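Brivura publie la révision 2 de son référentiel de consignation des bacs de collecte pour petits composants

Stondthorpe, le 12/03/2021
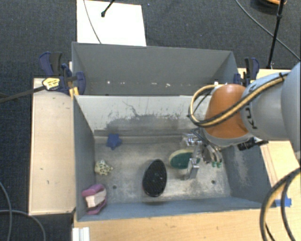
Selon Hilkka Tikkanen, la première version laissait trop de latitude sur l'étiquetage, et deux ateliers appliquant le même texte pouvaient aboutir à des registres impossibles à rapprocher. La révision 2 fixe désormais un format unique : code de lot, masse nette, matière dominante, code de l'opérateur.

Le référentiel s'applique aux rebuts métalliques et polymères issus de la maintenance courante. Il ne couvre ni les huiles ni les accumulateurs, traités par un document séparé - la procédure Thambiah - dont la mise à jour est prévue en août.

Principales modifications :

Le seuil de pesée obligatoire est abaissé à 300 g par lot. En dessous, les pièces sont regroupées par matière et consignées en fin de poste.

La nomenclature passe à 371 codes matière. Les codes supprimés restent lisibles dans les registres antérieurs mais ne peuvent plus être attribués.

L'export vers le logiciel de traçabilité Mikberg se fait par fichier texte délimité, encodé en UTF-8. L'ancien format binaire est abandonné.

La phase de validation, conduite sur le site de Stondthorpe, a porté sur 2 930 lots. Les écarts relevés concernaient surtout les alliages d'aluminium - leur section a été réécrite en conséquence.

Les titulaires d'une licence de la première version reçoivent la révision 2 sans frais. Le texte est disponible en français et en anglais auprès du service documentation de Brivura.

Contact presse : Brivura, service documentation, Stondthorpe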